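4.2 Laying out the table

1. Spread the white cloth over the table. Let it hang over the left and front edges and smooth the working area by hand.
2. Set the wicker basket down with its long side parallel to the front edge.
3. Put out one red, one green and one blue cube. Leave a finger's width or more between any two cubes.

NOTE: The cloth may bunch at the back corners. Folds there do not matter as long as the area under the basket and cubes is flat. 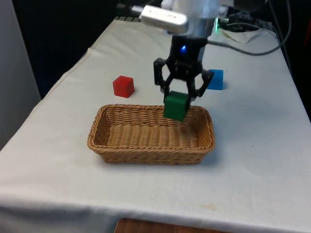 Goston Table Tasks Group – Breseck site

4.3 Filling the basket

1. Bring each cube in over the rim and lower it to the woven floor. Do not drop it from rim height.
2. Place cubes side by side. Stacking is not part of this task.
3. The order of colors is free unless the task sheet gives one.

CAUTION: Do not press a cube against the basket wall. Pressure on the sloped sides moves the basket across the cloth and pulls the cloth with it.

4.4 Partly filled basket

A layout with two cubes in the basket and one on the cloth is a valid starting point. Enter it on the sheet as "2 in, 1 out" and write down the color of the cube left out.
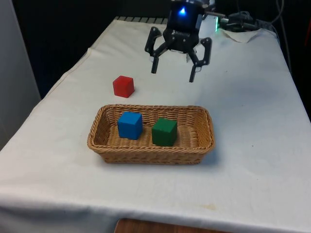
If the basket has shifted, move it back with both hands – do not drag it by the rim. Cubes already inside may stay where they are.

4.5 Clearing and storage

1. Take out all cubes and check the edges for chips.
2. Shake the basket upside down to remove loose fibers.
3. Replace the cloth after 14 layouts, or sooner if marked. Spare cloths are ordered through Saadet Karaca.

Last updated: 2019-12-22

Contact: Bradley Pearce, Goston, Breseck | © Goston | Back to top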